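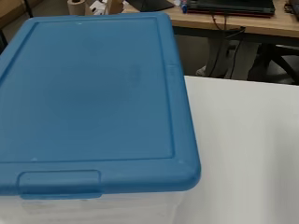
A storage bin with a blue lid on one of the white tables at the Reseo centre in Wandis.

Residents of Wandis will be able to borrow lidded storage bins free of charge from May, under a scheme run by the Reseo reuse centre on Deschamps Road.

The centre has bought 800 clear plastic bins with blue lids and will lend them to households that are moving, clearing a loft or sorting out a spare room. Each household can take up to eight at a time and keep them for four weeks. There is no deposit, but borrowers need to show proof of an address in the town or one of the surrounding villages.

Reseo already takes in furniture, kitchenware and small electrical goods, which are checked, sorted and sold on from its building next to the old goods yard. Staff say a large share of what arrives is damaged on the way, mostly when cardboard boxes split or bags are piled on top of one another in the back of a car. Crockery is the worst affected. Books and board games often come in damp after standing in a garage.

The centre tried out a small number of bins over the winter with families moving out of the Diko flats, which are being refurbished. Reseo said breakages among the goods donated by those families fell, and that unloading took less time as the bins could be stacked on a trolley and wheeled straight in.

"People tend to leave the packing until the last evening and use whatever is in the house," the centre said in a statement. "If they have a few decent bins a month beforehand, they start earlier and they throw less away."

The bins have see-through sides of frosted plastic, and the lid has a wide tab at the front for lifting. Borrowers will be given a sheet of plain labels and asked to stick one on the short side of each bin, saying which room the things came from and whether they are to be kept or given away. Labels should not be put on the lids, as these are easily swapped between bins during a move.

Anything a household decides to donate can be left in the bin and handed over at the same time as it is returned. The centre will empty it, wipe it down and put it back into use. Bins brought back empty should be clean and dry.

Sorting takes place on large white tables in the main room. 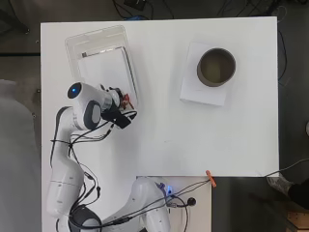

Household goods are handled separately from electrical items, which have to be tested before they can go on sale. Laptops and tablets are accepted, with or without their chargers, but owners are asked to remove their personal data first. The centre can wipe a hard drive on request for a charge of £5, and the money goes towards replacement cables and batteries.

Some things cannot be accepted. The list includes paint, garden chemicals, gas canisters, car parts, used pillows and duvets, and children's car seats. Mattresses are taken only if they still have their fire label. Large furniture should not be brought to the door without arranging it first – the centre has limited floor space and has had to turn away several sofas since the new year.

The scheme has been paid for with a grant from the town council's waste reduction fund, together with money from the centre's own shop. Reseo said the council grant covered the bins and the labels, while the shop paid for shelving to store them and for a second trolley.

Councillors who backed the grant asked for figures on how many bins come back and how much material is kept out of the tip. The first of these will be put before the council in the autumn. If the results are good, the scheme may be extended to small businesses and schools, which are excluded for the time being.

A charge will be made for bins that are lost or broken. The amount had not been settled when the scheme was announced, but the centre said it would be no more than the cost of a replacement. Ordinary scuffs and scratches will not be charged for, and lids can be replaced on their own.

There was some discussion locally about whether the bins should be delivered. A petition handed in at the town hall pointed out that people without a car would find it hard to carry more than two on the bus. Reseo said it could not run a delivery round at present, but that the bins would be offered at a collection point in the Diko community room for those living on the north side of town. Opening times for the collection point will be put up in the entrance hall.

Bins can be reserved by telephone or at the front desk in Deschamps Road, and a limited number will be kept back for people who turn up without booking. The centre expects demand to be highest at the end of each month, when most tenancies change over, and recommends booking two weeks ahead for those dates.

The desk is open from 9am to 4pm. Donations are accepted until 3.30pm, and cars should use the side entrance, where there is space to unload. The shop keeps its usual hours and is not affected by the scheme.

Reseo is also planning two evening sessions on packing and clearing out, covering how to wrap glass and crockery, what to do with old paperwork and how to sort children's clothes by size. Places are free but need to be booked. Dates will be announced once the bins have been labelled and put out on the shelves.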